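Group names on streaming services have stopped meaning much. When three singers put out a track together, the listing shows three solo names and a comma, and the group they spent years building gets no credit at all.
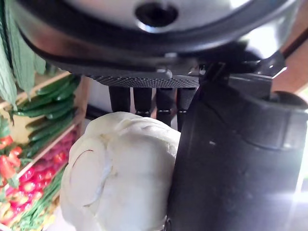
**Kobina Dramani**

Take Skarthorpe, the trio that broke up last October. Their best single, "Flilletano," reached number 74 and stayed on the chart for six weeks. Search for it today and you get Jovier, with the other two listed as guests. Jovier wrote one verse. Odoi wrote the hook and sang it, and his page shows 596 monthly listeners.

I don't blame Jovier. He signed a solo deal and his label moved the songs over to his page. The contract allowed it. But a listener who comes to the record now will think it was his, and the next booking agent will think so too.

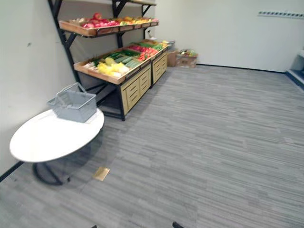
*Apples above, peppers, cucumbers and tomatoes below.*

Labels should have to keep the original credit on a release for as long as it is sold or streamed. If a group was on the sleeve, the group stays on the page. Solo names can go underneath.

Some managers say fans don't read credits. Plenty do. I bought Skarthorpe's first EP because I recognized the producer's name in small print, and I have been to four of their shows.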